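Deformable objects with handheld grippers: does view dropout at train time do anything real?

Forum: Manipulation learning > Data collection and imitation

stesex_lab
Posts: 844

We finished the ablation I mentioned in the other thread, so I'm putting the numbers here where people can argue with them.

Setup: bimanual handheld grippers, one wrist camera each, no external camera. Task family is bags. Pick up a soft bag by the strap or the body, open it, put one item in, set it down. Collected in people's homes, mostly bedrooms and living rooms. 3492 demos after filtering. Policy is a plain diffusion policy with both wrist views as input and relative end effector poses as output.

The method change is small. During training we drop one of the two wrist views for a random stretch of the episode and replace it with a learned token. Left or right, never both. Dropped stretches run from half a second to two seconds.

Baseline success on the robot with unseen bags was 41 percent. With view dropout it was 58. Same number of trials, same rooms, same operators doing resets.

I'll post the config when I've cleaned out the paths.

mudflat
Posts: 1810

What's the variance on that? 41 to 58 sounds like a lot, but with soft objects I've seen the same checkpoint move ten points between a morning and an afternoon because somebody set the bags down differently.

stesex_lab

Three seeds each. Baseline was 38, 41, 44. Dropout was 55, 58, 61. Bag placement came from a fixed list of starting shapes that we laid out by hand against reference photos. Not perfect, I agree.

kettle_op

I don't think you've isolated what you say you've isolated. Dropping a view is a regularizer. Did you run the baseline with heavier image augmentation at the same effective strength? Random erasing on both views would be my first check. If that gets you to 55, then the story about the two views doesn't matter and you've found that your baseline overfits.

stesex_lab

We ran random crop and color jitter on everything, including the baseline. We did not run random erasing. Fair point, it's going on the list.

mudflat

Seconding kettle_op. Also, did you break the failures down by stage? The interesting number is whether the gain is in the first grasp or in the opening.

stesex_lab

First grasp went from 71 to 83. Opening, given a good grasp, went from 66 to 74. Placing the item hardly moved. So it's spread over the first two stages, more on the grasp side.

Our guess on the grasp: when one gripper is close to the bag, the other gripper's camera mostly has room in it, and the policy was reading the room. With dropout it can't lean on that.

pell_r
Posts: 949

We tried something close to this on the Karabulut kitchen set last August and got nothing. Two points, inside noise. Rigid objects though, cups and boxes. I assumed the idea was dead.

kettle_op

That fits my version as well as theirs. Rigid objects on counters are easier, the baseline overfits less, the regularizer helps less.

pell_r

Could be. Our baseline was at 80 already, so there wasn't much headroom. I wouldn't use our result for either side.

One more difference is that our operators were told to keep the idle gripper out of the working area. I wonder if that matters more than rigid vs. soft.

stesex_lab

It might. Our instructions only say to keep both grippers moving naturally, so the idle hand ends up anywhere. Sometimes it's in the other camera's view for most of the episode.

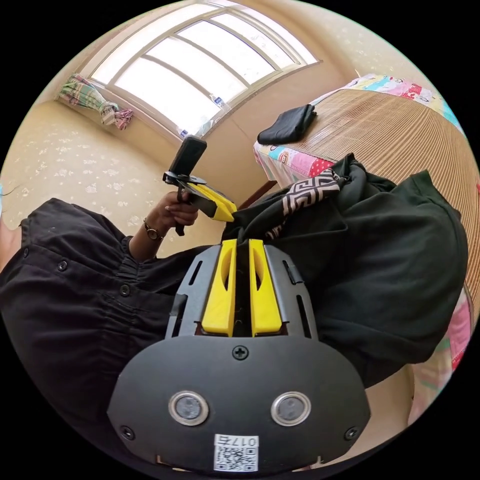

View overlap is the thing I would look at next, and I think it separates the two explanations. If dropout is only a regularizer, the gain should be about the same whether or not the two wrist views share content. In a lot of our bag episodes they share quite a bit. Take the attached one, from the bedroom subset: the green cloth bag is right past the yellow fingers of one gripper, and the second gripper is up on the left in the operator's other hand, so the near view has the target, both tools and the operator's sleeve in it. It also has a bamboo mat, a patchwork quilt and a bright window, all of which a policy can latch onto and none of which will be there at test time. We can bin episodes by how much of the other gripper is visible and train on each bin separately.

mudflat

That window would worry me more than the quilt. If exposure is on auto, the brightness of the bag shifts every time the wrist turns toward the glass. Did you lock it?

stesex_lab

Auto, with a cap on exposure time. Locking it per home was in the original protocol, but collectors kept forgetting and we lost a batch to black frames.

kettle_op

The binning experiment is good but it has a confound. Episodes with high overlap are probably also the ones where both hands are near the bag, which means harder manipulation. You'd have to match on stage. Use only the approach segment, up to first contact, and score only first grasp.

stesex_lab

Yes, that's cleaner. Approach only, matched on distance to contact. We have gripper width and pose for every step so that cut is easy.

torenach_user2

Lurker question. How are you labeling first contact with cloth? On our Torenach data the width signal barely changes when the fingers close on a single layer of fabric, and force isn't recorded.

stesex_lab

By hand for the test set. For the training set, a small classifier on the wrist view plus gripper width, trained on the hand labels. It's off by a few frames on thin fabric. Straps are easier than the body of the bag because the edges are sharper.

pell_r

Patterned straps or plain ones? A plain dark strap on a dark bag was hopeless for us. A high contrast print was fine.

stesex_lab

Same pattern here. The one in the attachment has a black-and-white geometric strap and I'd expect the classifier to have no trouble with that kind. I'll split contact error by strap contrast since you asked.

mudflat

So the list is random erasing baseline, approach-only binning by overlap, and contact error by strap type. I'd put random erasing first. It's the cheapest and it could make the other two pointless.

kettle_op

Agreed. My bet is 52 to 54 for the erasing baseline. If it stays under 47 I'll drop the objection.

stesex_lab

Random erasing is queued on the Novurell nodes, three seeds, same eval list. Robot time is booked for Sunday. I'll post all three seeds whatever they come out to.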